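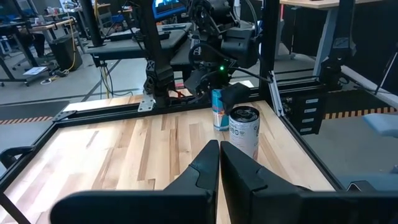
When Sawsan Farah joined Pinero as its second software engineer, the company's two-arm cell could pick up almost anything and had trouble putting it down again. The arms would reach, close, lift and then stop in midair while the planner looked for a way back. Sometimes it found one in a fraction of a second. Sometimes it gave up.

"People assumed it was the grasping," Farah says. "Grasping is what everyone watches. But I went through the logs from one week in September and most of the stops came after the object was already in the hand."

Farah now leads the planning and control group, which has grown to six people. Their main product is Istus, a layer of software that sits between the perception system and the arm controllers. It takes in where things are, what is wanted and what each arm is doing, and turns out trajectories that both arms can follow without running into each other. We spoke in a meeting room at the Narness office, with Ewan Forsyth, who wrote most of the perception code, joining for the second half.

The first version of Istus planned for each arm separately and then checked the two plans against each other. If they conflicted, one arm waited. It was simple and it was safe, and according to Farah it was also slow enough that customers noticed.

"You'd have one arm parked over the table doing nothing because the other one might pass within a hand's width of it. The check was very conservative. We had padding on the link models, then padding on the trajectory, then somebody had added more padding in the driver. When I added it all up, the arms were being treated as if they were twice as thick as they are."

Removing the padding took longer than adding it had. Each layer had been put in by a different person after a different bump, and the notes were not always complete. Farah's group moved all of it into one file, with one margin per link and one for whatever the gripper is holding. A change to that file now triggers a run of 144 recorded planning problems before it can be merged.

"It was boring work," she says. "I'd do it first if I started again."

The held object is the part that still causes the most discussion. Once the gripper closes, the object becomes part of the arm as far as the planner is concerned, and its shape has to be attached at the right place and the right angle. Drink cans have been the group's standard test for a long time. A can lifted off the table often ends up tilted slightly, with a gripper part against one side of it, and if the model says it is upright then the base is a little way from where the software believes it is. That is enough to catch the can in front or the edge of a shelf board when the arm goes to set it down.

"We used to take the pose from before the grasp and trust it," Farah says. "Now we take a new estimate after the lift and replan the last part of the motion. It costs us some time. We spend it."

Forsyth says the new estimate is harder than it sounds. Cans are shiny, and their sides pick up whatever is in the room. The camera at the wrist sees the fingers well but may see only part of the object. A fixed camera sees more, from farther off.
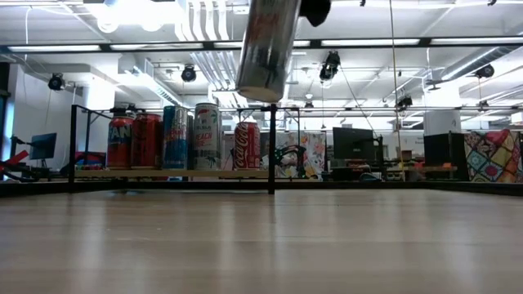 Early on, Forsyth tried to solve the problem with a single camera and a better model. He spent 13 weeks on it and calls the result "fine on a gray background." The working cell has no gray background. There are ceiling lights and spotlights over it, patterned cloth behind it, and a rack where a tall blue can and a tall white one have another can wedged into the narrow space between them, partly out of sight. A detector that reports only what it is sure of will call that space free, and a planner that believes it will try to use it.

"So I stopped sending Sawsan a list of objects," he says. "I send the objects, and I also send the space I can't vouch for. Her side treats that as occupied until one of the cameras has had a look."

Farah admits she resisted the change. It made the planner refuse more requests, and for a while the success numbers went down. What persuaded her was a trial at Verbeke, a packaging customer, where the operators preferred a clear refusal to an arm that set off and stopped halfway.

The refusals now come with a reason in plain words. Willy Goossens, who ran the trial on the Verbeke side, had asked for that. The old messages were error codes, and his staff had taped a printed list of them to the cabinet door. Five codes covered nearly everything they saw.

"Willy sent me a picture of the list," Farah says. "I rewrote those five that afternoon. The rest took until the next release."

Asked what comes next, she mentions handing objects from one arm to the other, which Istus can do but not quickly. Forsyth wants to work on timing. His cameras do not all report at the same moment, and when an arm is moving, a late reading puts the can where it used to be. For now the arm pauses while the estimate is taken. He would like to get rid of the pause by the next release. Farah has asked to see it pass the recorded problems first.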